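Part-Time Kitchen Helper, Osar Community Kitchen, Prurnthorpe

We're looking for a kind, steady person to join us at Osar, where we cook lunch for our older neighbors and for anyone else who wanders in hungry (and plenty do!). You'd be chopping, stirring, washing up and, quite often, sitting down for a chat while the soup finishes. Mornings only, starting at 8:30, with a break whenever the bread comes out.

You don't need restaurant experience. If you've fed a big family or run a church supper, we'd love to hear from you, and we'll help you get your food handler card in your first month.

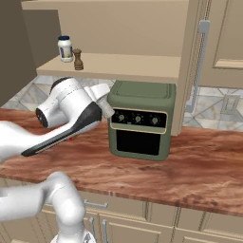
Pay is monthly and lunch is always included. We'd like someone in place by August. To apply, call Maritza Restrepo at extension 456 after 2 p.m., or drop a note at the Rallo Street door.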